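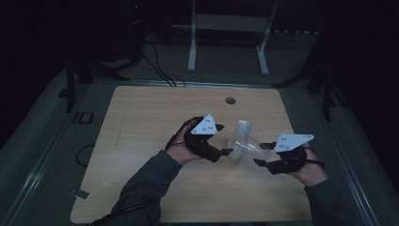 Clear plastic cup on its side, with a gripper on either side of it.

Lenham Martial Arts Officials Program
Unit 5: Running the Table at a Karate Tournament

Purpose of the unit

Earlier units dealt with the duties of the referee and the corner judges on the mat. Unit 5 turns to the officials' table, where the order of matches is kept, the clock is run and the results are written down. Participants should have read the Harb rulebook before the session, in particular the sections on protests and withdrawals, and should bring their own copy to class.

Table positions

Each mat is served by a table crew of three: a timekeeper, a scorekeeper and a table lead. The crew reports to the chief official of the tournament and does not take instructions from coaches, parents or spectators. Where a coach approaches the table, the table lead answers. The timekeeper and scorekeeper continue with their work.

The timekeeper starts and stops the clock on the referee's command only. If the command was not heard, the timekeeper stands and raises one hand until the referee acknowledges. The clock is never adjusted on the timekeeper's own judgment, even when an error seems plain.

The scorekeeper records each point and each penalty as the referee announces it. Entries are made in ink. A wrong entry is crossed out with a single line and initialed by the scorekeeper and the table lead, and the correct entry is written beside it.

The table lead calls competitors to the staging area, confirms their names and belt colors, and signs the completed match sheet.

Calling competitors

The first call is made 15 minutes before a division is due to begin. Names are read slowly and in full, followed by the mat and the division. Family names that are hard to pronounce should be checked with the coach during registration.

A competitor who does not appear when the match is announced receives a final call and has three minutes to report to the mat. After that the opponent is declared the winner, and the sheet is marked "no show". The table lead may not extend this period. Competitors entered in two divisions that overlap must be reported to the chief official as early as possible – ideally when the draw is posted, before either division has started.

Bracket sheets

The program uses the Brutar bracket sheet for single elimination divisions. Byes are placed in the first round and marked on the sheet before competition begins. Once a bracket has been posted, it may be changed only with the signature of the chief official, and the earlier version is kept with the tournament papers.

Kata divisions use a separate sheet. Scores are read aloud from left to right as the judges are seated, and the scorekeeper repeats each score before writing it.

Protests

A protest is made in writing, on the form held at the table, by the registered coach of the competitor concerned. The table lead notes the time at which the form was received and sends it to the chief official. The next match on that mat does not begin until the chief official has replied. Crew members do not offer an opinion on the merits of a protest, either at the table or afterward.

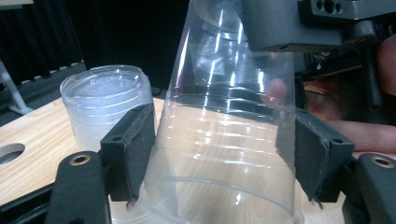 One participant in the Stondamholm course objected that holding up the whole mat is hard on young competitors who have already warmed up, and asked whether the next match could go ahead while the form is read. The rule stands as written. The table lead should, however, tell both waiting competitors that there is a delay and allow them to keep moving in the staging area.

Preparation for Thursday

Read the sample match record in the course packet and mark every entry that does not meet the standard set out under "Table positions". Prepare a short spoken version of the first call and the final call – these will be practiced in pairs, with each participant taking both parts. Completed sheets are handed in at the end of the session.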